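Search this site
Search

Ridlow prison writing prize returns, with a smaller purse and a longer rule sheet

17 April 2021

14 shares | 3 comments

The Ridlow Prize for writing from prison is open again after a year off, and entries will be taken until the end of September. Anyone now serving a sentence can enter, as can people released in the past seven years. There is one category for stories and another for essays, and the limit in both is 2245 words.

Why 2245? The rule sheet doesn't say. Last time the limit was a round number and people inside, who mostly write by hand and have to count by hand, at least knew where they stood.

The prize is run by Fullero, a small publisher that has put out four collections of prison writing and says it remains "deeply committed" to the field. The commitment has shrunk a bit. The winner in each category gets $200, down from $500, plus publication in a paperback to be called Unedari. Fullero blames printing costs. It has not said how many copies it will print, who gets the money from sales, or if the writers keep the rights to their own work. We asked all three questions and were sent the rule sheet again.

Some 20 entries will be picked for the book. The last collection promised the same and came out with eleven pieces, two of them by judges.

There are good things in the new rules. Handwritten entries are welcome, and there is no entry fee. Writers may use a pen name, though the publisher wants a legal name on file, and it would be useful to know who gets to see that file. Entries in languages other than English will be read if they come with a translation, which is fine for anyone who has a translator in the next cell.

The bigger trouble is the mail. Entries must arrive by post, and every page leaving a prison may be opened and read before it goes. A story set in the yard, or an essay about time in segregation, can sit in an office for weeks. Fullero says late entries will be looked at "with understanding". That is a kind thought but it isn't a rule, and a writer who misses the date has no way to appeal.
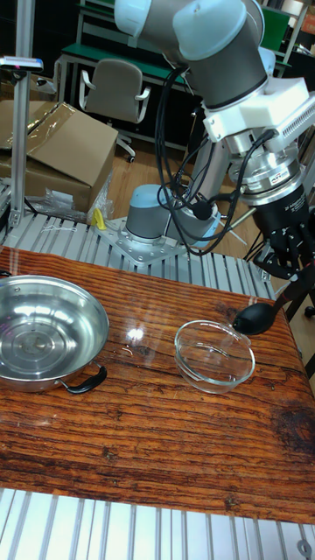
Parsa, a reading group that sends books inside and has helped people enter before, says it will back the prize this year but wants feedback given to every entrant. In past years those who didn't place heard nothing at all. For somebody who has spent months on a piece with a borrowed dictionary, a form letter would be an improvement. Fullero's answer is that it will "explore options", and the rule sheet has no line about feedback of any kind.

None of this is a reason to stay away. The earlier books had strong work in them, and one of the essays, on learning to cook for a father's visit that was then cancelled, is still passed around. Entrants should keep a copy of every page, post early and ask about rights in writing before signing anything.

Rule sheets can be had by mail from Fullero or through most prison libraries.

3 comments

slowpost
My brother entered last time. Never heard back, never got his pages back either. Keep a copy is right.

M.T.
Bit harsh. It's a small outfit and at least they are doing something. Is the word limit with or without the title?

greyheron
Two judges in their own book, I'd forgotten that. Will the judges be named this time?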